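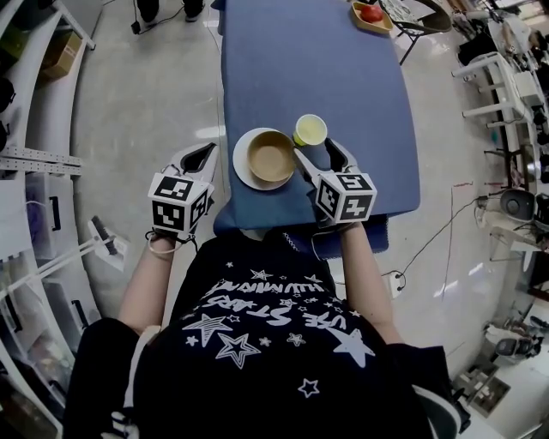
Tagged hand-held grippers at the blue table, with a bowl on its plate and a paper cup.

Codeta tracking software: your questions

What does Codeta do?
It takes video of the marker cubes and works out where each gripper was and which way it pointed, for every moment of a recording. Watching the two paths draw themselves on screen is still a treat!

Why does each cube have tags on several faces?
Hands turn a lot. If one face swings out of view, the solver picks up another and carries on.

How many recordings do I need to train a policy?
Start with 40 and see how it does. Our biggest set has 779, and Tshepo Masilela is pushing for 1,000 (we can't wait).

My path jumps about. What's wrong?
Usually the cube size in the settings file. Measure the printed tag, without its white border, and run the solver again.

Can I use both hands at once?
Yes, from version 6 on. Give every cube its own tag numbers.

Who do I ask about the planner?
Lurdes Bragança, who wrote it and loves a good bug report.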